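Resetting a Small Kitchen Counter

I love this job! Start by the faucet: wipe the marble, then oil the cutting board, working it well into the juice groove.

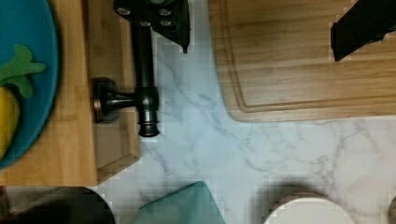
A reader in Nakbridge wrote in to say that mineral oil needs 40 minutes before you buff it off.

Next, line up the canisters along the backsplash.

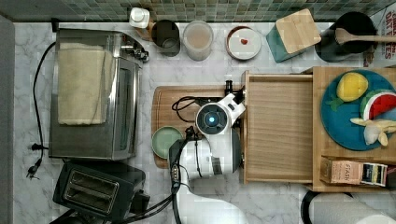
How often should I empty the crumb tray?
Every 2 weeks if you toast daily.

Fold a towel, thick and square, and you're nearly done!
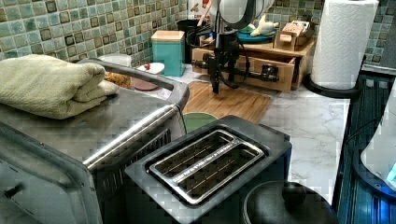
Stultel: I fold mine in thirds, so much neater.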